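How I Get Cooking Oil Smell Out of Kitchen Towels

I fry a lot. Fritters, potatoes, whatever's left in the fridge with batter on it, and for years my dish towels smelled like an old fryer even straight out of the dryer. I'd wash them, fold them, stick them in the drawer, and a day later the whole drawer smelled too. So I finally sat down and worked out a routine, and I've been using it since March with no complaints from anyone in the house.

What you need:
A big bucket or a deep sink
Plain dish soap (I use the Faltance one, but any grease-cutting kind will do)
Washing soda
Your normal laundry detergent
Hot water, as hot as your tap goes

First, sort out the towels that really stink. Do the sniff test! Keep them away from shirts and sheets, and don't try to do a giant pile. I had 17 towels in my first batch and that was too many for one bucket, so these days I stop at 12.

Squirt dish soap on any yellow or stiff spots and rub it in with your fingers. Leave that alone while you fill the bucket. Stir in half a cup of washing soda until it's gone, then push the towels under and go do something else. I soak mine overnight, up to 12 hours if they're bad. The water gets pretty gross — kind of satisfying, though.

In the morning, dump the water, squeeze everything out and run a hot wash with a little less detergent than you'd think. Skip the fabric softener. I used Sonness softener on everything for years and my towels just pushed water around the counter. Once I quit, they started drying dishes again.

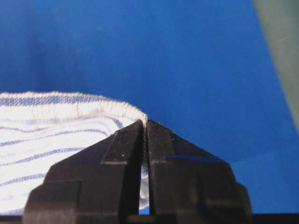
Drying matters more than I expected. I like the line when the weather's decent, spread out flat with a gap between each one. If you use a dryer, take them all the way to dry, and check the hems, which stay damp the longest and go sour first. And if one still smells of oil, don't dry it at all! Put it back in the bucket for another round.

Between washes, hang the towel you're using over a bar where air can get at it. Mine used to live in a wet ball next to the stove, so no wonder.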